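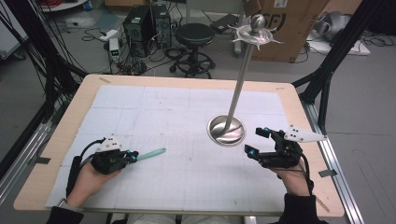 Utensil stand leans and spins when I hang things on it
Brardale Household Help > Kitchen > Storage and racks
Posted 28th July by slowpan137

I have a metal utensil stand, the kind with a round stainless steel base, one thin pole going up the middle, and a ring of points at the top that you hang things from. There is a small metal ball on the very top. It was sold under the name Akande and I got it with a set of tools that have mostly gone to other homes by now.

The pole has started to lean a little. It isn't dramatic, but once there is a spatula and a ladle on the same side it leans more, and when I take one off, the whole top turns and whatever is left swings around and knocks against the pole. I have tried turning the ball at the top clockwise. It goes tight and the lean stays the same.

My other problem is that some of my tools don't have a hole big enough for the points. The light wooden ones are the worst. One has a green handle and slides off if anybody bumps the table.

What I want to know:

Is the lean coming from the bottom of the pole or the top?
Can I fix it without glue? I take it apart to wash it.
Is there a way to hang tools with no hole, or should I give up and put those in a jar?

The base is not dented as far as I can tell. It sits flat on the counter and doesn't rock.

2 replies shown, 1 hidden by poster settings

Zudow Street Kitchen
Member, 700 posts

It is almost always the bottom. On most stands like this the pole has a thread at the lower end and goes into the base, and either it screws straight in or there is a bolt coming up from underneath. Turn the stand over and look. If there is a felt or rubber pad in the middle, the bolt head may be under it, so peel the pad back slowly and keep it to put back on.

Take everything off the hooks first and lay the stand on a towel. Polished steel scratches easily, and it shows on a shiny base more than on a brushed one.

Unscrew the pole all the way. Wipe the thread and the hole with a dry cloth. Old dish soap dries in there and stops the pole from going down the last turn, which leaves it looking tight when it is still crooked. Start the thread by hand with the pole straight up. If it feels rough after half a turn, back it out and start over. Don't force it.

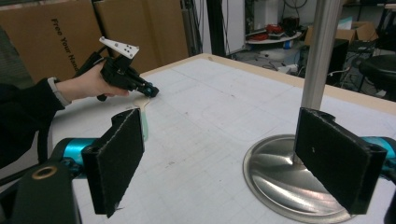 Once it is seated, set it on a flat table with a good amount of space around it and look at it from two sides. A pole can look straight from the front and still be off from the side. If it still leans, roll the pole by itself on the table. A bent one will wobble as it rolls. You can straighten a slight bend by hand over a folded towel, but go easy, thin tube kinks and then it's finished.

For the spinning, put a thin rubber washer or a plumbing O-ring under the top piece before you tighten the ball. Hardware stores have them in mixed packs. You want it to turn when you push it and stay put when you don't. Some of these are made to turn, so check whether yours is before you clamp it down completely.

I washed mine in one piece for years and only took it apart in August, when it got loose. Taking it apart every time is probably wearing your thread. A cloth and warm water are enough most weeks.

Tools with no hole: use a loop. Cotton kitchen string, tied tight just under the widest part of the end of the handle. If the handle is smooth and straight the loop will slide, and then a jar is the better place for it. I would not drill a handle that's part wood and part something else, it can split where the two meet.

nullus
Member, 9 posts

Had the same stand or one a lot like it. Mine was the top not the bottom so check both. The ring part had worn where it sits on the pole and it tilted, made the whole thing look bent.

Also put the heavy stuff on opposite sides. Ladle across from the big spoon. That fixed most of it for me.

I keep wooden ones in a jar now. They dry better with the flat end up anyway.

slowpan137
Original poster

Bolt was under the pad, and it was loose. I gave it almost a full turn and the pole is straight now. I still need to get the washer for the top. The green-handled one is going in the jar – the string slid right off.

Marked as solved. This page has been viewed 2,000 times.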